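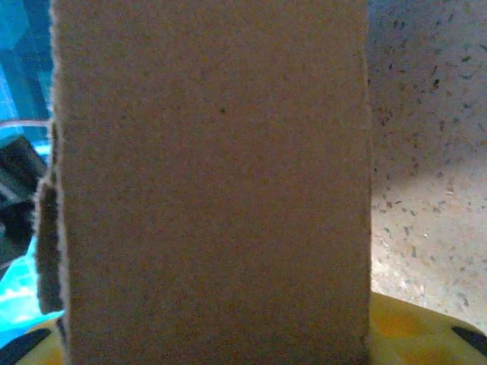
Our visit to the Tirnent workshop was mostly about grippers. Four of us had asked to see the comparison they run before choosing fingers for a packing cell, and Ada Caputo, who looks after the test benches, gave us a full Saturday morning for it. The building dates from 1970 and used to be a dairy depot. We signed in at 9, put on visitor badges and went straight to the back room, where three arms were set up. The first bench had the yellow fingers with the black pads, and the job on it was corrugated cardboard held upright between them. I had expected clean sheets. The one in the wrist camera view had a frayed edge down the left, with the pale inner paper showing, and it took up so much of the picture that you mostly judged the position from the strips of background on each side.

That was my first note of the day. With a wide sheet in the grip, the wrist camera is good for checking the edges of the sheet and not much help for anything beyond it. Ada agreed and said they add a second camera above the bench when the task includes placing. She switched between the two views for us. The overhead one was easier to follow, but you lose the finger tips as soon as the arm leans over.

We were each given a turn at the controller. It was a handheld unit from Banel with two sticks and a trigger for the fingers. Opening and closing was simple. Turning the wrist while keeping height was harder, and I pushed my first sheet into the bench and bent the bottom of it. Iida Pesonen, who came with us from the Zovham site, did better because she uses something similar at work. She thought the trigger had too much travel before the fingers moved, and asked whether it could be changed. It can, in the settings, but the bench keeps the default so that all visitors' results are comparable.

The second bench had a suction head made by Chávez. On a smooth, flat sheet it was faster than the fingers and left no marks. On torn or creased board it was poor. We tried 12 lifts with each tool, using the same pile of offcuts. The fingers dropped one. The suction head dropped 3, all of them pieces with a crease under the cup. It is a small test and I would not put it in a purchase request, but it matched what Ada told us they see over longer runs.

We also asked about crushing. Corrugated board will take a fair squeeze along the flat and still show a dent afterwards. Tirnent sets the closing force low and raises it a step at a time until the sheet stops slipping, then writes that value on the job card. There is no force sensor in the fingers. I would have liked one, though Ada said the cost did not make sense for board.

The third arm was switched off while a cable was being replaced, so we only looked at the mount. Coffee was at eleven in the canteen upstairs, then a short talk on pad wear. Pads are changed when the surface goes shiny. Cardboard dust is the main cause of slipping, and they wipe the pads down at every shift change.

For anyone going later in the year: the next visitor morning is in May, and places are booked through the Tirnent front office. Parking is behind the building, on the left past the loading doors. Take a jumper, as the back room is not heated, and take samples of your own board if you can. Ours came from their offcut pile, and Iida is going back with Zovham cartons to run the same lifts again.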